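Gallery: local planner replay, plaza route

Frames from the October replay set used to test the Grurine local planner against low-contrast paving. The two shown are from one outing on the Vandascombe plaza route. They are posted so that people reading the planner change notes can see the ground the parameters were tuned on. Camera input goes to the segmentation node and nowhere else; obstacle tracks are fused later, in the Pelupessy tracker, and the planner sees only the merged costmap. The full set holds 809 frames after Devendra Vishwakarma removed the duplicates.

Light is flat overcast throughout. Exposure was locked. No color correction has been applied at any stage, and the replay tool reads the files as recorded.

Open paving and the asphalt edge

The brick walkway meets the asphalt along a long diagonal. Both surfaces are drivable as far as the class map is concerned, but the asphalt carries a higher traversal cost, and the old labels put the boundary well into the brick on the right, where the pavers give way to a smoother grey-beige band. Mohcine Bouazza relabeled that band as walkway. Scooter riders are out on the open area, one on the left and a smaller one far off to the right. The distant rider is the harder case for the tracker: with the default minimum blob size it is dropped as noise, and the planner then has no reason to yield. Minimum size is now scaled by range.
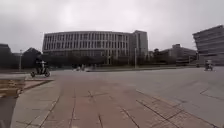 Planting bed and drainage grate

The sunken bed on the left has a raised stone border, and the pale branching lines across the bed were being read as paving joints. Segmentation would mark patches of the bed as free space, and the global route would clip the corner. The fix is a border-first pass: closed stone edges are found before texture is scored, and anything inside a closed edge is treated as lethal until a height source says otherwise. Hakim Ngau wrote the pass; Azlan Nasution reviewed it and asked for the timeout, which is 2 ms per frame.

The grate at right of center has the opposite problem. It sits flush with the slabs, but its dark slots score as a hole. It now has its own class, with a raised cost and no lethal flag, so the planner prefers to go past it and may cross if the alternative is a stop.

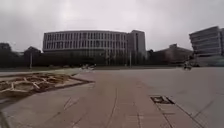

Planting bed at left, flush drainage grate at right center, rider in the middle distance.

Replay configs are in the Putthorpe repository under plaza/overcast. Label corrections go to Qiuyue Hao. Please include the frame index and the class map version.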